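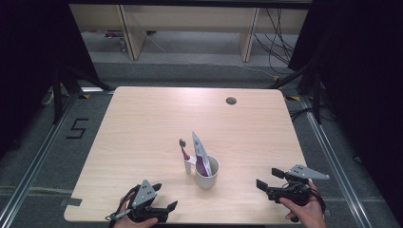

Toothbrush cup

A toothbrush cup (also tooth mug, tooth glass, or in parts of Scotland just "the tumbler") is a small open container for keeping a toothbrush and toothpaste to hand. Usually stands by the basin. May be ceramic, glass, metal or plastic. Separate toothbrush stands do the same job for the brush alone, and are often used alongside a cup which then takes only the paste.

Contents

1 Form
2 Use
3 Care
4 History
5 See also

Form

Most cups are straight sided or slightly tapered, without a handle. White is the commonest colour. An ordinary tea mug or egg cup will do and often does. The toothpaste tube goes in cap down, crimped end up, and leans on the rim – a full tube can tip a light cup over, so heavier pottery is prefered for family sizes.

Stands hold the brush upright by its handle, head at the top. Some take one brush, others up to 4. Narrow holes don't suit thick or electric handles.

Use

Brush is rinsed, shaken, put back head up to dry in the air. Brushes sharing a cup should not touch. Storing the tube cap down keeps the paste near the opening, handy towards the end of the tube. In shared houses each person may have a cup of their own, marked or in a different colour.

Care

Water collects in the bottom and leaves a grey or pinkish film. Empty daily, wash weekly in hot soapy water. Unglazed bases stain and can mark a wooden shelf. Stands with a removable foot are easier to clean then one-piece ones.

History

Tooth mugs were sold as part of washstand sets, with jug, basin and soap dish. The Novurard pottery listed 17 patterns in its last catalogue, most of them plain. Menzies, a rival works, made a heavier mug for boarding houses, shape number 483, still found second hand. Cameron Urquhart's notes on the two firms are the main source – dates in them are patchy.

See also

Soap dish
Washstand
Toothpaste tube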